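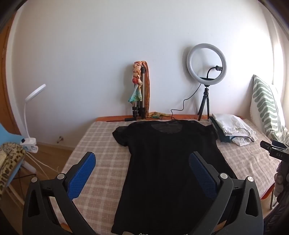

Folding is the job I want my hand-held gripper to manage before I bolt it to an arm, and I'm stuck on the fingertips. It has been through two versions since February. The fingers are black plastic with a triangular cut-out in each, and the blue textured pads are angled in so they face each other. Opened wide they go nicely either side of a plain black T-shirt laid flat on the bed. Closing on it is where I have trouble. The fabric is thin, thin enough round the neckline that the plaid of the blanket shows through, and the pads either slide over the top or pick up shirt and blanket together. A folded towel is no problem at all. The pads close to within 12 mm of the blanket before the tips touch down. Has anyone got a single layer of thin cotton to lift reliably with two fingers?

Ieva Laur
Posted in: Workshop builds, 21/04/2018

sevholm_dan wrote:
Your pads are too big for it. With a wide face you press the shirt into the blanket and there is nothing left sticking up to pinch. I put a narrow lip on mine, a strip along the bottom edge, and went from hopeless to fairly good. Also, do you need the blanket? Try it on a table first.

msimang wrote:
Disagree about the lip. I tried one on the Fandale (my arm, named after the street) and it snagged on every hem and once pulled a thread right across a work shirt. What worked for me was coming in with the fingers slightly open, touching down, then closing slowly while still pushing down a bit. The cloth rucks up between the pads and you grab the ruck. Out of 90 tries on a cotton tea towel I missed three.

sevholm_dan wrote:
A tea towel isn't a T-shirt. Much stiffer.

msimang wrote:
True. I also did it with a vest and got worse numbers, but still better than with the lip.

Ieva Laur wrote:
Thanks both. The blanket stays, I'm afraid. The bed is the only flat thing in the flat big enough for a shirt with the sleeves out, and I want it to work on a soft surface in the end anyway. I'll try msimang's way tonight. How fast is slowly?

msimang wrote:
Two seconds from open to shut. Any faster and it skids.

dorin_c wrote:
What are you holding the joints together with? Looks like rivets from what I can see. If they have any slop in them the tips will splay when you push down, and then the ruck trick won't work whatever speed you go at. I drilled mine out and used shoulder bolts.
Dorin Crăciun

Ieva Laur wrote:
Rivets, yes. There is a little play in the right finger, less in the left. I hadn't connected the two.

bikudby wrote:
I wouldn't drill anything yet. Change one thing at a time or you won't know which of them did it. Slow close first, then the joints.

dorin_c wrote:
It's a ten minute job and the slop has to go sooner or later.

bikudby wrote:
Ten minutes if the holes come out round.

Ieva Laur wrote:
Did the slow close, same shirt, starting at the hem. 199 tries over two evenings, and it lifted the shirt without the blanket on over half of them. Sleeves are easier than the body. Nearly all the misses are at the collar, where the fabric just spreads out under the pads. I have not touched the rivets.

sevholm_dan wrote:
Don't start at the collar then. Pick up at the hem and the sleeves and let the collar follow.

Ieva Laur wrote:
That's the plan for the next lot. Dorin, what size shoulder bolts did you use?

dorin_c wrote:
M4, with a thin washer either side. I'll measure the length when I'm back in the shed.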